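Changes to kerbside recycling in Brindamton

The new recycling contract for Brindamton and Stodport starts on 8/22/22. Most households won't have to do anything different on collection day. Your bin still goes out on the same night, with the same lid colour, and the truck still comes past from 6 am. What changes is where the load goes afterwards and what can be in it.

Until now our recycling has gone to the old transfer station at Stodport, where it was baled and trucked out of the region. Under the new arrangement it goes to the Mukidura sorting centre, a shorter trip for the Brindamton trucks and a slightly longer one for those on the coast side. Mukidura takes rigid plastic pots and tubs, which Stodport never did. Yoghurt containers, margarine tubs and takeaway boxes can all go in from the first collection, provided they are empty and have had a quick rinse. Labels can stay on.

Cartons are the other addition. Milk, juice and stock cartons are accepted with or without the plastic cap. Please flatten them if you can, although an unflattened carton won't be rejected.

Soft plastics are still out. Bread bags, cling wrap and chip packets wrap themselves around the sorting gear and the line has to be stopped so they can be cut free. The same goes for garden hose, rope and old clothing. Recycling put out in a tied plastic bag will be treated as rubbish, even if everything inside it is fine, so tip it into the bin and reuse the bag.

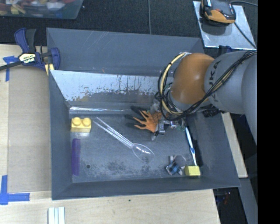
Can I put broken drinking glasses in with the bottles?

Drinking glasses, oven dishes and window glass melt at a different temperature from bottles and jars, so they need to be wrapped in newspaper and put in the general rubbish. Broken bottles and jars are fine in the recycling bin.

Batteries must not go in any kerbside bin. There were 2 truck fires last financial year, both on the Stodport run, and in each case the driver had to tip the load on the road. Batteries of any size can be dropped at the library or at Sárközi Hardware on the main street during opening hours. Please put sticky tape over the ends of button cells and anything from a power tool.

Each household will get a fridge magnet with the new list on it. If yours hasn't turned up by the end of the month, spare ones are at the council front counter and at the library desk. Units and flats with shared bins will have stickers put on the lids instead.

A second bin for larger families costs $30 a year, unchanged from last year. Applications take 10 working days. Anyone who already has a second bin will keep it and doesn't need to reapply until February.

Missed collections should be reported by noon the next day – leave the bin out and the truck will come back for it. Ring the front counter and ask for Benedek Simon, or leave a message with your street number and the colour of the lid.

Green waste and general rubbish collections are not affected by any of this.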